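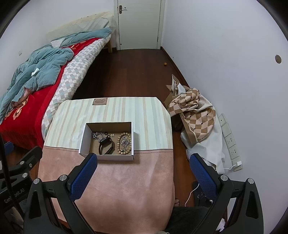 遺品整理の「期限」を見直すために

家族が亡くなった後、その身の回りの品をいつまでに片付けるべきか。この問いに対し、現在の慣行はあまりに短い答えを用意している。賃貸住宅であれば翌月の家賃が発生する前、持ち家であっても四十九日まで、というのが一般的な目安とされる。当研究室は、この目安を見直すべきであると考える。

住居の明渡しに期限があることは当然である。貸主には次の入居者を迎える権利があり、空室の費用を遺族が負い続けることにも無理がある。しかし、住居を空けることと、遺品の処分を決定することは、本来別の行為である。両者が同じ日程の中で処理されるために、家具や家電と、手紙や装身具のような小さな品とが、同じ速さで仕分けられている。

当研究室が遺族155名に行った聞き取りでは、処分を悔やむ品として挙げられたものの多くが、両手に収まる大きさであった。大型の家具を手放したことを悔やむ声は少なかった。ある回答者は、母の留め金の壊れた首飾りを、金銭的価値がないという業者の説明を受けてその場で手放した。数年後、古い写真の中で母がそれを着けているのを見つけたという。業者の説明に誤りはない。問題は、価値の判断を求められた時期にある。

装身具は、とりわけ判断の難しい品である。貴金属や宝石であれば相続財産として評価の対象となり、分割の協議にも関わる。一方、日常に用いられた安価な品は、法律上も市場上もほとんど意味を持たない。ところが、故人が毎日手に取っていたのは、多くの場合後者である。評価額の低い品ほど由来を知る者が限られ、記録にも残らない。

以上を踏まえ、次の二点を提案する。

第一に、遺品整理の契約において、小型の品を対象とする保留期間を標準として設けることである。期間は12か月が適当と思われる。一周忌を含むため、親族が集まり、品の由来を語り合う機会を確保できる。保管に必要な場所は箱一つ分で足りる場合が多く、費用も大きくはない。整理事業を営むヒリー社では、すでに同様の条項を任意で設けており、利用者からの苦情は減少していると聞く。

第二に、自治体の窓口で配布される手続案内の記載を改めることである。現在の案内の多くは、死亡届、年金、保険の手続と並べて「遺品の整理」を掲げている。届出には法定の期限があるが、整理にはない。同じ表に並べれば、遺族がこれを義務と受け取るのは自然なことであろう。欄を分け、期限の定めがない旨を一行添えるだけで、受け取り方は変わる。

こうした提案には、先延ばしを助長するとの批判がある。ディルク・レーマンス氏は当研究室の討論会において、保留は決断の負担を将来の自分に移すにすぎないと指摘した。傾聴すべき意見である。実際、箱を開けないまま長い年月を過ごす遺族もいる。ただし、開けない箱が残ることと、開ける箱が失われることとを比べれば、前者の方が取り返しのつく状態である。また、保留期間に終わりを設けておけば、決断の機会は必ず訪れる。

整理事業者に対しても、作業の迅速さを競う広告の自粛を求めたい。「2日で完了」といった表現は、急がざるを得ない事情を抱えた遺族には有益であるが、そうでない遺族にまで標準の速度として受け止められている。所要日数と併せて保留の可否を示すことが望ましい。

本稿の提案については、9月に開催する公開討論会で改めて取り上げる。事業者、自治体関係者のほか、遺族の立場からの参加も受け付ける。

2023年8月1日
グラルトスベルグ生活文化研究室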